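Student robotics club takes on the laundry pile

December 2018

The robotics club at Gallis High School has spent a good part of this school year on a job most families would be glad to hand over, and that is picking up clothes. Members have been taking hand-held grippers home with them in the evenings and going through their own closets, one sweater and one coat at a time, so that the club's robot arm back at school will have plenty of examples to learn from when it gets its turn.

The project goes by the name Matos, and it started in July, when a handful of students came in over the summer break to put together the first gripper from a set of plans and a box of parts left over from last year's competition season. It took them most of the month to get the two jaws closing evenly (there was a good deal of filing and refitting), but they were so pleased with the result that they built more, and the club now has 5 of them going back and forth in backpacks.

By the end of last month the students had turned in 2,305 short recordings, covering 132 pieces of clothing. T-shirts and dish towels came first, being thin and easy to get hold of, and then the club moved on to jeans, bathrobes and scarves. Winter coats were added after Thanksgiving, and they have turned out to be everybody's favorite, puffy ones most of all, as the filling shifts around when you squeeze it and no two tries go quite the same way.

Everyone in the club keeps a notebook, and the notebooks are a pleasure to read. One has a long page on zippers, another has a very thorough drawing of a sock, and nearly all of them mention how much slower you have to move your hand than you would like to. The club's advisers say the patience has carried over nicely into the soldering work, too.
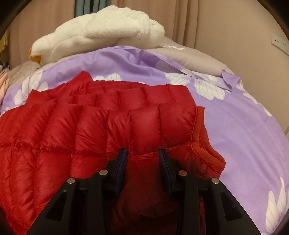
Gallis School News staff

With a quilted jacket like the red one spread out on a purple flowered duvet, members close the two fingers on a fold of the fabric and draw it upward, then write down which part of the garment they went for. Sleeves, collars and hems all get their own column.

The club will bring the project to the Zistine Student Robotics Fair this winter, where teams have 2 minutes at the table to show a robot picking up a garment the judges have chosen. Families who would like to lend coats in children's sizes can drop them off at the robotics room after school, with a name pinned inside the collar, and they will be returned before winter break.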